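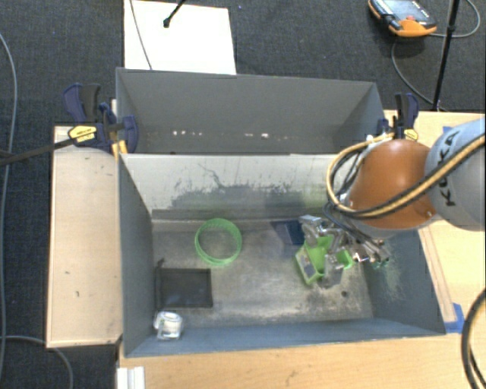
Ilona Hegedűs wrote to us in July asking whether the Trokano picking kit is really worth having if you only run a small packing room, and whether it would cope with the odd mixture of things that end up in her bins. A very fair question, and one we've been meaning to get to for ages!

The kit comes from Trostberg and is meant for picking mixed items out of open bins, with an arm you may already own (ours is a KUKA, and the two got on nicely after a morning of fiddling with settings). We gave it 500 picks from metal bins, all sorts of shapes, and it managed 467 of them without any help from us. The flat things lying close to a wall gave it the most bother, so do bear that in mind, Ilona, if you handle a lot of trays.

The hire price is 3000 for the season, training included, and Liang will lend you a kit for 10 days before you decide, which seems to us a kind offer. Ring the office any time before four and ask for the bin trial.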